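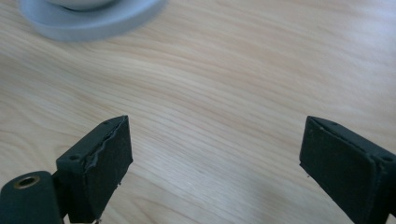 A pale wooden table, with a saucer in the corner.

The Kumbridge motor controls open day began at 11, by which I mean the doors opened at 11 and the person with the name badges arrived a while later. I had come over from Kerslake to look at blind and shutter controllers, having fitted three of the things at home and understood none of them.

Flinudora make the boards upstairs and the tubular motors downstairs. Our guide was Pejman Arabzadeh, who designs the radio side and plainly wished he was back doing it. He was very good, though. He showed us the new receiver, which remembers up to 500 remotes. A man from Vaden asked who on earth owns 500 remotes. Hotels, said Pejman, and people who keep losing them.

The test room was the best bit. A wall of motors winds weights up and down all day, and one had reached cycle 945 when we came in. It stopped there. Pejman looked at it, wrote something on a clipboard and moved us along to the soldering.

I did learn why my landing blind goes up when the neighbour opens his garage — same frequency, and an old controller that doesn't check who is talking to it. The cure is a newer board with paired codes, and Flinudora will happily sell you one. I bought it. The leaflet has 7 languages and one diagram, and the diagram is for a different model.

Lunch was sandwiches, egg or the other egg. Parking is behind the unit, but go in by the second gate, as the first has an automatic barrier and it wasn't working. They hold another open day in July and you need to book by email.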